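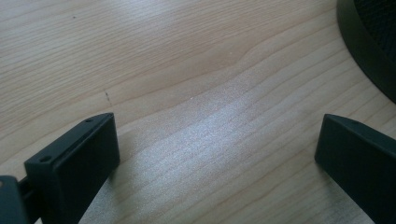 So the Lomura Cidik has had its mid-life nip and tuck, and I've been down to Kocsis Motors to poke around it before the first customer cars go out. If you've read this column for a while you'll know I have a soft spot for the Cidik (we ran the old one as a family car, and I still miss the cup holders), so take my enthusiasm with a pinch of salt!

First, the stuff you'll notice from across the parking lot. The grille is wider, the headlights have slimmed down, and the rear bumper has finally lost that odd gray insert that made every Cidik look like it had been backed into something. There's a new dark red on the color chart too, and I'd have it in a heartbeat. The wheels are the same as before on the base car, which is a bit of a shame.

Inside, it's mostly good news. The second row now slides and tips forward with one lever, so getting into the third row no longer calls for a gymnast. I'm tall and I got back there without swearing. The touchscreen is bigger and sits higher on the dash, and Lomura has left proper knobs for the heat and the fan. Thank you, whoever fought for those!

Trunk space is up a little with all the seats in use. With the third row folded you get 497 liters, and the brochure on the counter rounds that up to 500, which made me laugh. Rozália Hegyi, the sales manager, told me most of her buyers never ask for the number anyway. "They bring the stroller and see if it goes in," she said. 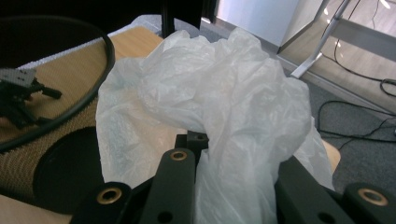
A crumpled plastic bag, translucent white.

Under the hood you still get the same two engines, and I know some of you were hoping for a hybrid. Hegyi says she's been told nothing about one. What has changed is the automatic, now with a taller top gear that ought to calm things down on the highway. I only had the car for a short loop out past the reservoir and back, so I can't tell you what it does for mileage, but it was quieter than I remember and it didn't hunt around for a gear on the hill.

The ride is still on the soft side. I like that. My brother-in-law, who drove one of the early facelift cars at a dealer event in May, thought it leaned too much in corners, and he's welcome to go buy something with stiffer springs and no room for his kids.

Kocsis has an allocation of 43 cars for the rest of the year, and a good chunk of the red ones are already spoken for. There are 4 trim levels, same as before, and the one everybody seems to want is the Flollasetti, with the leather, the power tailgate and the silly name. I'd save my money and take the one below it, which gets the big screen and the sliding second row and does without the glass roof. Our old Cidik had the glass roof and we kept the blind shut all summer.

Prices go up on every trim, though the dealership wouldn't let me print them until the final list comes through from Lomura. Test drives are open now if you call ahead, and they'll let you take the car home for an evening if you ask nicely. I'm booked in for a longer go with the bigger engine, kids and luggage included, so send me your questions and I'll try to get through them in the full review.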